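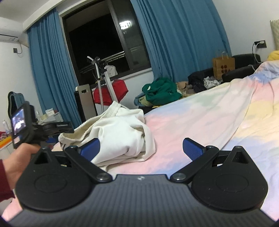 I have spent most of this month on one number, the delay between what the camera records and what the gripper was doing when it recorded it. Our policy takes a short history of images and finger widths and predicts the next stretch of motion, and if those two streams don't line up then everything we train on is slightly wrong. Clothes on a bed turned out to be a good place to find this out. A white garment with a ribbed elastic waistband, crumpled up on a pastel comforter, gives you very little to work with except timing. The fabric is pale, the comforter is pale, and the moment when the blue pads meet cloth is hard to pick out by eye. With a mug you can see the contact. With a heap of soft fabric you are relying on the finger width trace to tell you when the grasp began, and if that trace is late the model learns to close on air.

The first sign of trouble was in the replay tool. I wrote it in June and it does one simple thing: it draws the estimated finger width as a line under the video and lets you step through both. I had been using it to check that files weren't corrupt, at normal speed, and at normal speed everything looked fine. Rocío Peñalver slowed it right down while looking for something else and asked me why the line started to drop after the fingers had visibly started to move. I said it was probably the plot. It wasn't the plot.

Our pipeline (we call it Manance, after a spreadsheet typo that stuck) gets the finger width from the picture and the pose from a separate tracking step. The two have different clocks. I had been lining them up by the time each file was opened, which is a lazy method, and it gave an offset that changed from one recording to the next. In the worst file it was 70 milliseconds. That doesn't sound like much, but during a quick pinch the fingers cover a good part of their travel in that time.

What I do now is estimate the offset from the data. At the start of each recording you wave the gripper from side to side. The tracker gives a speed, the optical flow in the image gives another speed, and you slide one against the other until they match best. It is an ordinary cross-correlation and there is nothing clever in it. The only part that took any thought was what to do when the wave is too gentle or too regular. A very regular wave matches itself again one cycle later, so the score has several peaks and the highest one isn't always the right one. I limit the search to a narrow window and throw the recording out if the best peak isn't clearly better than the second.

I ran this over the whole set, 1,799 recordings. It rejected 600 of them. I was hoping for a much smaller number, and I spent two days assuming the check was too strict before I looked at the rejected ones properly. A lot of them had no wave at all, because the instruction was in a document that had been moved. Others had the wave, but in front of something with almost no texture, and the flow had nothing to hold on to. Plain curtains are bad for this. Windows at night are worse, as the reflections move differently from everything else in the room and the flow follows them happily.

For those files I now mask out the regions where flow vectors disagree with the rest, then try again. This brought back a fair number. The ones with no wave I have put in a separate folder. Khanyisile Swanepoel thinks we can use any fast motion in the middle of the recording in place of the wave, and she is probably right, but I haven't written it yet.

I retrained on the corrected data using the same settings as before, with no other changes. The loss curve looks nearly the same as the old one, and if I had only looked at that I would have said the whole exercise made no difference. On the arm it is different. The old policy would come down over a garment, begin to close a little late and often take hold of nothing, then lift and come back for another attempt. The new one closes as it arrives. It still fails in the ordinary ways. It picks up two things when they are tangled together, and it is poor at waistbands, where it likes to pinch the edge and let it slip.

There is also the delay on the robot side, which I had measured once and then treated as fixed. Leandro Alcaraz measured it again last week and got a different answer with logging switched on. The logger was writing to disk in the same thread that sent the commands. It has its own thread now. I would suggest that anyone with a similar set-up checks this before they touch the model.

Still to do:

Move the offset estimate into the upload step, so a bad recording is flagged while the person still has the gripper in their hand.

Write the fast motion version for the files with no wave.

Find out why 7 recordings give a negative offset. It should not be possible with the way the clocks are read, so I am probably reading them wrong somewhere.

I'll put the replay tool up once I have taken out the paths to my own home folder.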